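Ticket 157, Norkville office, floor litter task
Opened by: Tudur Gough
Status: open

The arm stops after 11 minutes when the bin becomes full. I restarted it two times, with the same result.

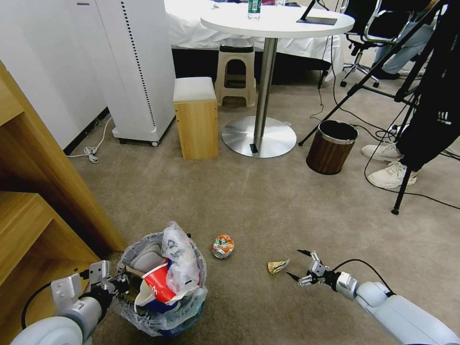 Can it clear a floor without a person watching?
Not yet at our site. Someone must stay near the stop button.

Ffion Rowlands asked me to lower the grip force to 16. I did this in the morning. 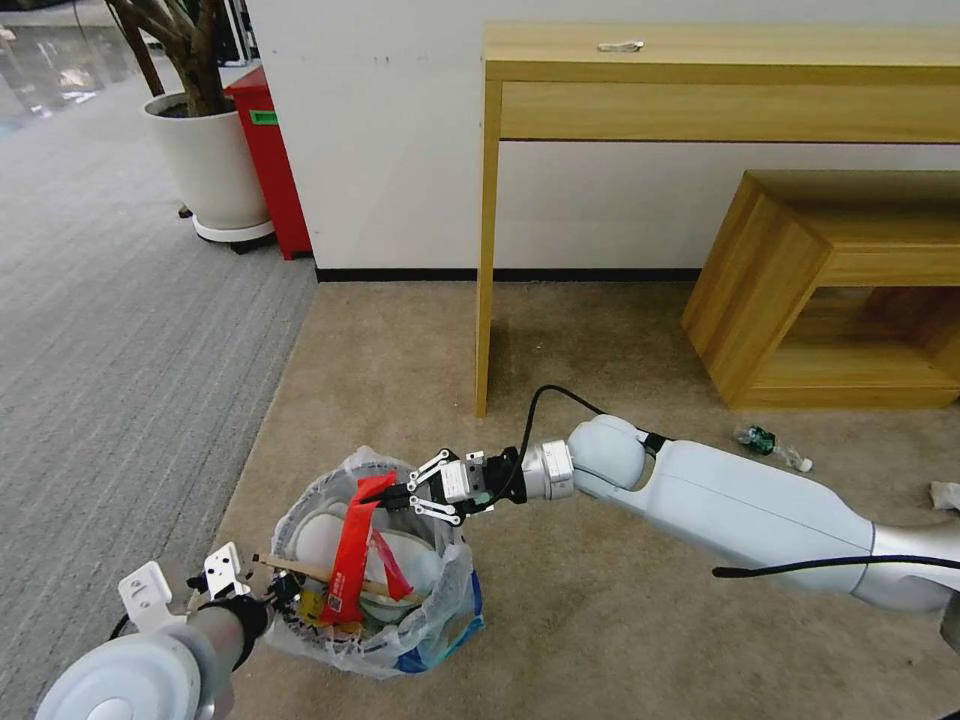 The log shows no new error after the change. I will send the file to Pekerside.

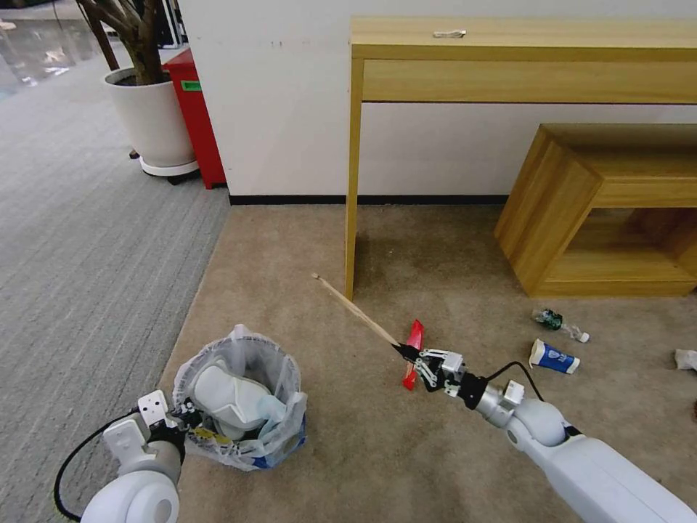 Grip force is still my main question. Soft litter needs a low value, but a thin wooden stick like the one in the gripper may need more. Please advise.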